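I wasn't going to write about the Tokby table at all, but three people have asked me since spring whether it's worth the money, and I keep typing out the same long email. So I'll put it all in one place and my sister-in-law can stop forwarding my messages around (you know I love you, Angharad).

We bought ours last November, after the old drop-leaf finally gave up during a birthday lunch. I wanted something wooden, something that could seat six if everybody liked each other, and something I could get up our front stairs without taking the door off. The Tokby ticked all of those boxes and cost $600, a lot for us, and delivery was another $40 on top.

## Putting it together

It comes in two boxes and the heavy one is very heavy. Ehsan Paracha from downstairs helped me carry it up, bless him, and then stayed and did most of the work while I read the instructions out loud. The legs go on with four long bolts apiece, and there's a little wrench in the packet that is fine for starting them and hopeless for finishing them. Get out a proper socket wrench! We'd have been done in an hour if I'd gone looking for mine sooner.

One leg had a bolt hole drilled slightly crooked. I wrote to the shop and a very nice woman named Hannelore Reuter sent a new leg the following week, no photos or arguing required. I was so surprised that I wrote back to thank her, and she wrote back to thank me for that, and it might have gone on forever.

## Living with it

It's a good solid table. It doesn't wobble, even with my nephew leaning his whole self on one corner, and you can get your knees under it, which I couldn't say for the Buschmann we tried in the showroom (a handsome thing, but the apron hangs so low I'd have had to sit sideways).

The finish is where I'd take off a point. It marks if you leave a wet glass on it overnight, and I've got two pale rings near my own seat to prove it. I've been rubbing in a little Rinanetti oil every couple of months and they've faded, though I can still find them if I tip my head. Coasters, people! I bought a set and everyone ignores them.

I'd also say measure your chairs first. Our old ones had arms that bumped the edge, so they've gone to the bedroom, and now I'm looking for four more. That wasn't in the budget.

Would I buy it again? I would, yes, though I'd wait for the fall sale. If you eat in the kitchen and there's only two of you, it's more table than you need and the smaller Bilo would do you nicely.
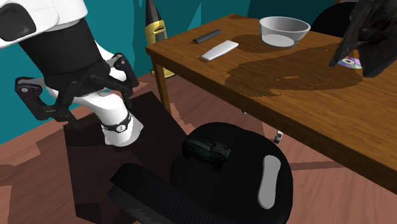

## Quick answers to what people keep asking

**Does it scratch?** A bit. Felt pads under your bowls help.

**Can one person move it?** Across the room, yes. Up the stairs, please don't try.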